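Pad peel (gripper fault)

Pad peel is what we call it when the soft covering on a gripper finger starts lifting away from the hard part underneath. You'll also see it written up as skin lift or edge curl in older Flenell notes, and I've given up trying to get everyone onto one name. It's a slow fault, and a sneaky one, because the gripper keeps opening and closing exactly as it should while its hold on things gets worse and worse.

How it got its own entry

I first ran into it on the Drerkidon hand tool at our Gindville shop. In October we were doing long pick and place sessions on a tabletop, and the fingers started dropping small parts halfway through a lift. I blamed the motor (everybody blames the motor!), then the closing force, and I swapped a cable that had nothing wrong with it. Sobia Afridi was the one who ran a thumbnail along the rim of a pad and felt it give. The outer layer had let go at one corner, so every time the fingers closed it folded over and the part was sitting on a loose flap.

Kobina Gbeho went back through the session log after that. We'd had 293 drops, and most of them came in the second half of the run, after the pads had done 900 closings on the same covering.

What goes wrong

The corners nearest the gap take the most rubbing, so that's usually where the rim goes first. Working low doesn't help, as the pads scrape the table on the way in. Once there's a lip it catches on everything and the peel runs from there. Glue type matters too, though Madigan and Gindville still disagree on which one, and I'm staying out of it.

Is it a safety matter? For a light hand tool, mostly no. With anything heavy or sharp I'd say yes – a part that slides out slowly looks like a good grip right up until it lands on your foot.

What we do now

We check the rims every 200 closings, power off, with a finger and a flashlight. If 2 corners have lifted on the same pad it comes off the tool and gets recovered. Trimming the flap with a blade is tempting and I've done it, but the cut edge frays and you're back at the bench by lunch.

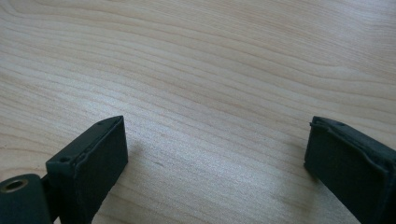 Gripper faults: coverings and pads

Ragged rims on both pads, with the covering curling away at the corner of the right one. Fingers open over bare wood. See also: slip, closing force, pad recovering.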